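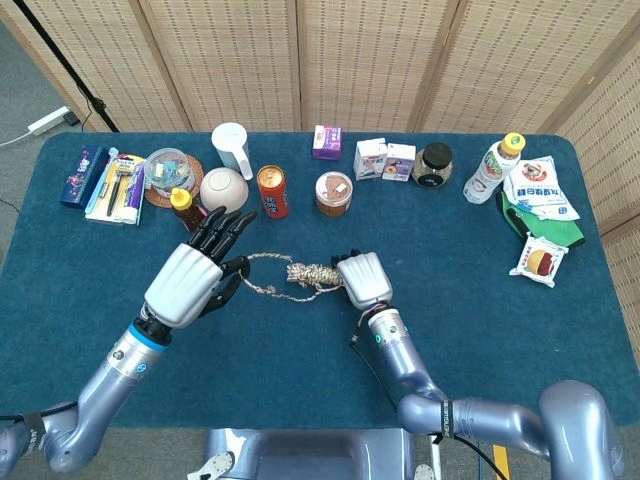 Filed under: Research Articles / Maintenance and Practice

4. What the storage records can and cannot show

4.1 The claim under review

The advice that a rope should be stored in a neat coil is old, and we have no quarrel with it as advice. A neat coil takes up less space and is easier to find the end of. Our doubts begin where the advice turns into a claim about service life. The Hokorell handbook, which most of the clubs around Ullenitz keep on a shelf somewhere, states that a line put away in a tangle "will be lost to the user well before its time." No source is given. Later editions repeat the sentence word for word, and at least two training leaflets quote it as though it were a test result.

We tried to trace it back. The earliest form we found is a remark in a chandlery catalog from Baláž, where it sits beside an offer on wall hooks. That does not make it wrong, but a seller of hooks has an interest in how people hang things up, and we would want more than one line of catalog copy before telling clubs to change what they do.

4.2 The Ullenitz records

The main body of evidence used to support the claim is the set of gear logs kept by 18 clubs on the Ullenitz lakefront. Between them the logs hold 1105 entries for ropes in general use: dock lines, tow lines, throw lines and a few odd lengths listed only as "spare." Each entry should give the date of purchase, the date of retirement, the reason for retirement and a storage grade. In practice only the purchase date is filled in with any regularity.

The storage grade is where our trouble starts. Clubs were asked to mark each rope as "coiled," "hanked" or "loose," and the form offered no drawings. One club told us that it used "loose" for any rope left on the floor, coiled or otherwise. Another used it for ropes with no whipping on the ends. A rope can also be coiled and knotted at the same time, with turns pulled through one another to make a lumpy bundle (Figure 2). We showed such bundles to members at several clubs and asked for a grade. All three grades came back, sometimes from people standing in the same boathouse.

Given that, the headline comparison should be read with great care. Ropes graded "loose" were retired earlier than ropes graded "coiled." This is the finding the leaflets repeat. But a rope that is used every day is also more likely to be lying about when someone comes round with a clipboard, and a rope that is used every day wears out sooner. The logs hold no measure of use at all. Without one, the link between a tangle and an early retirement could come entirely from how hard the rope was worked.

There is a second problem. The person who graded the storage was usually the person who decided on retirement, and many of them had read the handbook. Someone who believes that tangled ropes are weak will throw out tangled ropes. The log will then show that tangled ropes have short lives, and the next edition of the handbook can cite the log.

4.3 Reasons for retirement

We went through the written reasons where there were any. Only 124 entries had something we could use, and the wording is uneven. "Tired" appears often. So does "stiff," which might point to salt, sun, paint or plain age. Chafe is named more than any other single cause, and the notes tend to put it at a cleat or a fairlead – that is, at a place where the rope was working. Few entries name a kink or a hockle, the two kinds of damage that poor storage might fairly be blamed for.

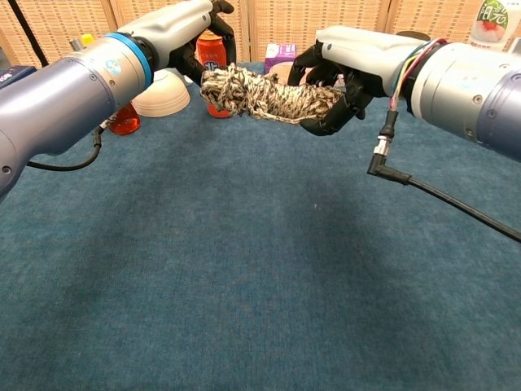 It may be said that kinks are underreported, and we accept that they could be. Twisted construction does take a set if it is left bent hard for long enough, and a strand that has been forced out of its lay is weaker there. We do not dispute any of this. The question is how often an ordinary tangle, of the sort that comes out with a shake and a few minutes of patience, leaves that kind of damage behind. The logs do not say, and those who quote the logs have filled the gap with confidence.

4.4 The Triton trial

Supporters of the claim also point to the Triton trial, in which 20 lengths of the same line were stored through one winter, half of them coiled and half dropped into a bin. In spring the lengths were pulled to breaking. The coiled group came out slightly ahead on average. The report gives no spread for either group, so a reader can't tell whether the gap is larger than one would expect between any two handfuls of rope off the same reel. We asked for the raw readings and were told that they had not been kept.

The bin is a further worry. It stood by an outside door, while the coils hung on an inner wall, and the report mentions in passing that the door was left open in the daytime. Damp, cold and grit were therefore all mixed in with the thing being tested. A fair trial would have put both groups in the same corner. It would also have included lengths that were tangled and then undone by hand before the pull, as any user would do. As run, the trial compares two places in one shed.

4.5 What we would accept

None of this shows that tangles are harmless. Our position is narrower: the evidence offered so far could look just the same if storage made no difference to strength. To change our minds we would want a count of how often each rope was used, storage grades given by someone with no say in retirement, and a grading sheet with pictures on it so that two people looking at one bundle have some hope of agreeing. None of these is costly. The last could be done in an afternoon.

We would also ask that time be treated apart from strength. A tangled rope is slow to deploy, and for a throw line that alone is reason enough to pack it with care. Several of the club members we spoke to gave this as their real reason for coiling, and mentioned service life only after we raised it. The handbook gives deployment time one short paragraph, near the back, under housekeeping. Section 5 takes up the timing drills, where the records are shorter but the measurements were at least made with a watch.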